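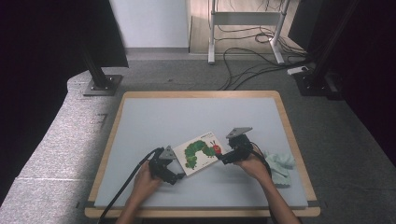
Two grippers, one board book, Ditville lab

About Sturkeo

Small software team in Ditville. We write the control and planning code for two-handed robot work. Started by Mhairi MacAulay (planning) and Hafiz Pasaribu (perception), 3 people then, more now.

Main product is Tidarov, our planner. Replans every 40 ms, logs everthing, runs on a normal desktop. Khoo is the replay tool, free to download.

Demos Monday afternoons. Email first please, parking is tight and teh buzzer sticks.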